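We use cookies to keep the site working and to see which student pages get read. By staying on this page you accept this. Manage settings

What Happens to Fruit in a Shared House: My Food Waste Project

by Maja Nowicki

For my project in the Everyday Economics module I wanted to do something that didn't involve the library, so I spent a stretch of August writing down every piece of fruit that came into our house in Hiltstead and what became of it. It started with an argument about a melon, if I'm being truthful. Two of us had bought one on the same Monday, neither of us liked melon enough to eat a whole one, and both of them ended up in the compost. I wanted to know how often that sort of thing was going on.

The method was about as low-tech as you can get. I taped a sheet of paper to the fridge with a pen on a string, and everybody had to write down what they bought and where from, and then put a line through it when it was eaten. If it got thrown out, they circled it and wrote one word for why. (The pen lasted two days before it disappeared, so after that I carried one in my pocket and nagged people.) I only tracked whole fresh fruit. Frozen berries and juice were out, and so was anything already cut up in a tub, as I had no idea how to score half a tub of pineapple.

By the end I had 49 pieces of fruit on the list. Of those, 26 came from Saraç, the little grocery on the corner that keeps its crates out on the sidewalk, and the rest came from the big Vuson on the ring road. I had expected the corner shop fruit to go bad faster, mainly because my roommates all said it would. They were pretty sure of themselves on this! It's riper when you buy it, so you'd think it would be a race to eat it in time.

What I found was sort of the reverse. Far more of the circles on my sheet were next to Vuson fruit. When I went back and asked people about it, the reason was nearly always the same: it came in a bag. You want one or two lemons and you come home with a net of them, and the last few just sit there going hard. At Saraç you pick up the exact number you want, and I think that makes you picture the day you're going to eat it. That second part is my own theory and I can't back it up with the data, but it's certainly how it works in my head.
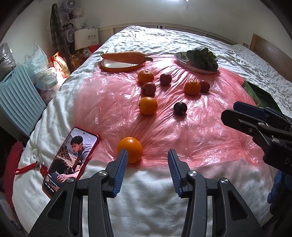
The words people wrote next to their circles were more fun to go through than the numbers. "Forgot" was the winner by a long way. "Soft" came next, and then there was a run of "weird," which I should have banned at the start, as it could mean moldy or bruised or just a funny shape. One person wrote "guilt" next to a pear and I still don't know what to do with that. If I ran this again I would give people a short list of reasons to choose from and leave a space for comments.

I also tried out a food-tracking app called Flernico for the last part of the project, to see if it would be less annoying than paper. You type in what you bought and it sends you a reminder before it's likely to go off. I liked it for myself, but as a house tool it didn't catch on. People walk past a fridge several times a day whether they mean to or not, and opening an app is a thing you have to decide to do. We went back to the sheet pretty quickly.

Something I didn't plan to look at was where the fruit lived once it was in the house. We have a bowl on the kitchen table and a drawer at the bottom of the fridge, and that drawer is a graveyard. Things in the bowl got eaten by whoever was waiting for the kettle. Things in the drawer lasted longer on paper, but only if somebody remembered they were in there. Apples were the exception - they seem to survive anything, and I found one at the back that wasn't even on my list.

There are some obvious problems with all this. It's one house, and we all knew we were being watched, so people probably behaved better than usual. One roommate admitted she ate a banana she didn't want so she wouldn't have to circle it. August is also an odd month, with people coming and going, and fruit is cheap then, so we may have bought more than we would in winter. My instructor suggested I do a second round in the colder months and add prices, which I'd like to do. Throwing out a 46 cent lemon feels different from throwing out a mango, and my sheet treated them exactly the same.

We've kept the bowl and stopped using the drawer for anything but carrots. The sheet is still on the fridge too, mostly with phone numbers on it now.

More student projects
Bus or Bike? Timing My Trip to Campus
Who Uses the Laundry Room at Night
A Short History of the Hiltstead Street Market
Do Houseplants Get More Water During Exams?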